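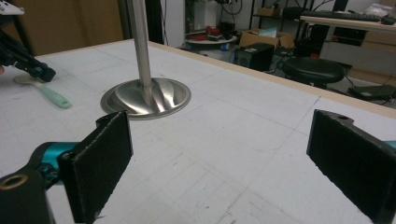

Living at Chuensuk: a conversation with the sales director

Chuensuk sits on the west side of Prikby, between the golf course and the old reservoir. It is a private residential community of 200 houses, built on land that was a dairy farm until the developer, Rulurow, bought it. The first two phases are finished and lived in. The third goes on sale this fall.

We spoke with the sales director in the clubhouse, where she has kept her office since the first model home opened. She asked that we leave her name out of the article and stick to the houses.

Her job has changed since the early days, she says. "At first I was selling drawings. People stood in a field in rubber boots and I pointed at things. Now I can walk a buyer down a finished street and let them see how wide it is and how close the next house is. It saves a lot of talking."

The question she gets most often is about the gate. Chuensuk has one main entrance, staffed day and night, and a service entrance on the north side that is open to contractors on work days. Residents use a tag on the windshield. Guests have to be called in.

"Some people want more security than we have and some want less," she says. "A couple came in last spring and asked if the guards were armed. They are not. Then the next family asked me if their teenager's friends would have trouble getting in to visit. I tell everyone the same thing. If you put the name on the list before your guest comes, it takes a minute. If you forget, it takes five."

The houses come in four layouts. The smallest has three bedrooms on a single floor and was added to the plans late, after the company heard from older buyers who did not want stairs. It sold out first in both phases. The largest backs onto the course and has a separate apartment over the garage. In between are two two-story plans that share the same footprint but put the kitchen on opposite sides.

She has a clear opinion about which of those two is better. "Kitchen in the back. You get the afternoon light and you can see the kids in the yard. But the one with the kitchen in front costs a little less to build, and some buyers like to see who is coming up the walk. I don't argue with them."

Changes to the plans are allowed up to the point when framing starts. Walls can move if they don't carry weight. Buyers can pick from a set list of floors, counters and cabinet fronts, or bring in their own materials if the site manager signs off. Most stay with the list.

"The people who go off the list are usually happy in the end, but they wait longer," she says. "We had one buyer who wanted a certain tile for the entry. It came in the wrong size, went back, and came in the wrong size again. They moved in with a bare floor there and finished it later. I tell that story to everyone who brings me a magazine page."

Monthly fees are the other subject that comes up early. The base fee covers the gate, the roads, the lighting, trash pickup and the care of the shared grounds, including 13 acres of park along the reservoir. Front lawns are mowed by the community crew. Back yards belong to the owner, and so does everything that grows in them. The pool and gym are included. The golf course is not.

"Golf is separate, and I say so in the first ten minutes," she says. "The course is run by Jokow, which is its own business. If you live here, you get a lower joining fee and you can drive your cart from your garage to the first tee on the path. But you are joining their club, and you sign their papers. Fewer than half of our households play. Plenty of people buy on the course because they like looking at grass."

Living beside a fairway has its drawbacks. Mowers start early in the summer. Balls land in yards, mostly on the right-hand side of the fourth hole, where the lots were made deeper after the first season. Owners there are asked to sign a page saying they understand this. Screens and nets are not permitted, but hedges are, up to the height of the patio roof.

"I would rather lose a sale than have someone call me in June about the mowers," she says. "So I book the second visit for early in the morning if they are looking at a course lot. They hear it for themselves."

The distance from town has been another sticking point. Downtown Prikby is a short drive away outside of rush hour, and a good deal longer in it. There is no bus stop at the gate, though the city has put one on its plan for the reservoir road. Schools are closer. The elementary school can be reached on foot by a path that leaves from the park side, through a gate that opens with the same tag as the main entrance.

For groceries, residents go to the shopping center on the reservoir road. A small store inside the community was part of the original plan and was dropped. The space beside the clubhouse where it would have gone is now a room that residents can reserve.

"I still get asked about the store," she says. "It was on the early brochure, so that is fair. The company talked to three operators and none of them thought 200 houses would be enough. I think they were right. The room gets used – birthday parties, a card group, people who need a desk away from the house."

The third phase will be smaller than the first two and will fill the land nearest the reservoir. The lots are narrower there, and every house will have a covered porch facing the water or the park. The smallest home in this phase is listed at 1,377 square feet, on one floor, with a one-car garage and a carport. Buyers already living in Chuensuk will get the first chance to reserve, followed by those on the waiting list, and then everyone else.

She expects a number of the reservations to come from inside the gate. Some of the first owners bought big houses for families that have since moved out, and they have been asking for something easier to keep. "They know the neighbors, they know the guards, they don't want to start over. They want to get rid of the stairs and the extra bathrooms."

The work will mean trucks again, which has not pleased everyone. Rulurow has agreed to bring all of them through the service entrance and to keep them off the park road. A fence will close off the reservoir path at its south end until the drainage is in. The rest of the path will stay open.

Asked what she tells buyers who are not sure, the director says she sends them home. "Come back and sit by the pool for an hour. Talk to whoever is there, without me. People will tell you what they don't like. The water pressure was a problem on the upper street until the pump was replaced, and they'll tell you that. They'll tell you the mailboxes are too far from the houses. They are too far. I've said so myself."

She does not live in Chuensuk. She has a house across town with a workshop in the yard, which the community rules would not allow, and she has no plans to give it up. Outbuildings here are limited to one garden shed, in one of two approved colors.

Viewings for the third phase are by appointment at the clubhouse. The single-floor model home is open now, and the porch model will open once its landscaping is finished. Reservation forms and the full community rules are available at the desk, and buyers are asked to read the rules before paying a deposit.

Published 2025-09-18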